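We use cookies to remember your reading settings. Accept | Manage

The Tray

The lodger's supper was to be ready at seven. The agency, Grelo, had put that in the letter, together with the rent, 118 a week, and the rule about shoes.

I had not let the room before. My sister had the one across the landing until May, and after that I ate standing up at the sink for a while. On Wednesday I wiped down the big table and looked for something to carry a meal on.

The black tray was in the cupboard under the stairs, behind the paint. We bought it in Plundau the summer the car broke down. It had cost 53 and my sister said that was too much for a tray. She used it every day afterwards.

I put the plate on the right and the spoon and fork on the left, the ones with the orange handles. She always laid them side by side, pointing away from her. I tried them the other way and then put them back. The orange glass went behind, next to the plant, and I left the book at the corner in case the lodger was a reader.

Then I stood about. It was twenty to seven – too early for the potatoes.
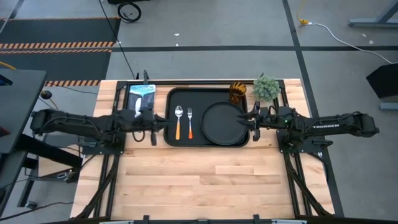
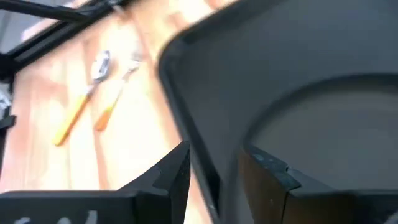

A voice on the stairs asked whether it would be all right to eat at the table, as a tray always felt like being ill. I said it would. I lifted off the plate, then the fork, then the spoon, and went to see to the potatoes.

Contact | © Onyshchenko | Back to top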